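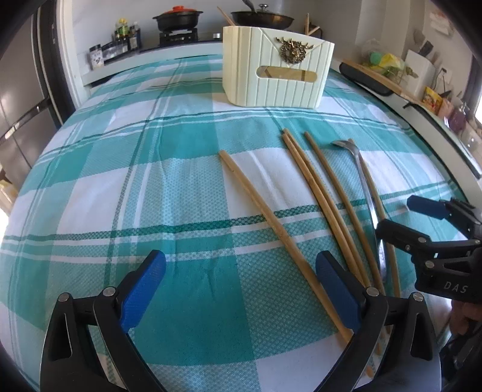

Our project set out to learn how much a small policy improves when the demonstrations come from real kitchens instead of the bench in our lab, and I should say at the start that it grew a good deal bigger than Mircea and I had planned back in April. We chose sorting utensils as the task, mostly since everyone we asked had a table and a drawer full of things to sort. Thin objects gave us the most trouble by far. With wooden sticks lying nearly parallel on a checked cloth, and a long metal spoon in among them, the model has to decide which edge belongs to what before it can close the fingers on anything, and the stripes in the cloth do it no favors. The blue finger pads were a great help to us in labeling, because they stand out so well against wood and steel and we could find the fingertips quickly even when we were tired.

We collected 378 demonstrations in all, working in pairs with a hand-held gripper each, and threw out 58 where the tracking drifted. Leena Manninen wrote the script that caught most of those (thank you, Leena!), and we checked the rest by eye over a couple of very long evenings and a lot of coffee.

The policy trained only on bench data managed 31 percent of its picks on tablecloths it had never met. Adding the kitchen data nearly doubled that, which made us very happy, although the gain was mostly on spoons and single sticks. When two sticks lay side by side it still tended to grab both, or pinch the gap between them and come up with nothing.

Our supervisor, Merja Saarela, suggested we try tilting the wrist before closing, and we did get as far as six trial runs with that. It looks promising, but six runs is too few to report a rate, so we have left them out of the table and put the notes in the appendix for whoever picks this up next.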